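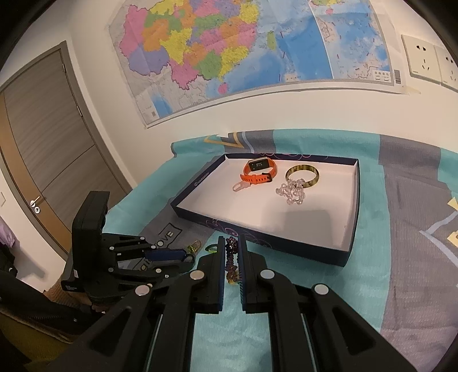
Home Health Parenting Opinion Contact

4 min read

Stop telling parents it's just a phase

Bed wetting. There, I said it. My son was six and still waking up soaked, and every adult in my life had the same line ready. He'll grow out of it. Maybe he will! Most kids do. But "he'll grow out of it" is not help, it's a way to end the conversation.

I kept a log that spring. 65 nights. Wet, dry, what he drank, what time he went down. Took it to the clinic in Betlow and the first doctor barely looked at it. Limit fluids, she said. We were already limiting fluids. He was thirsty all the time and cranky and still wet.

Second visit, different person. Rimantas Kazlauskienė, a nurse. Read every line of the log. Asked about constipation, which no one had ever asked. Asked about snoring. Asked my son, not me, how he felt about it. He said he didn't want to go to his cousin's house anymore. I didnt know that.

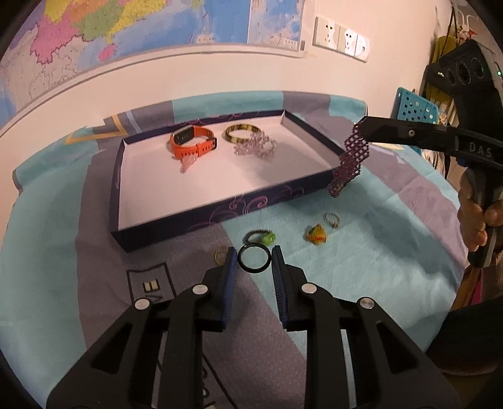 So my argument is pretty simple. Ask sooner, and ask better. A kid who wets the bed isn't lazy and isn't doing it to you. Punishing him for it is cruel, and I still hear people do it, at the pool, at pickup, in front of the kid.

And the alarms. We ended up with one, the kind that clips on the pajamas. Loud. Awful for the first two weeks, whole house up at 2 a.m. I think it was worth it for us, it may not be for you. Talk to somebody first. But why did I have to hear of it from a neighbor on Ahuja Street and not from a doctor?

Schools could do more too. Let them go to the bathroom when they ask. My son's class got two set breaks and he held it all day, every day, then drank everything in sight at 4. That is a bad plan for any bladder, never mind a small one.

He's doing better. Not perfect. He had a wet night in July and stripped the bed himself, then went and had his ceral.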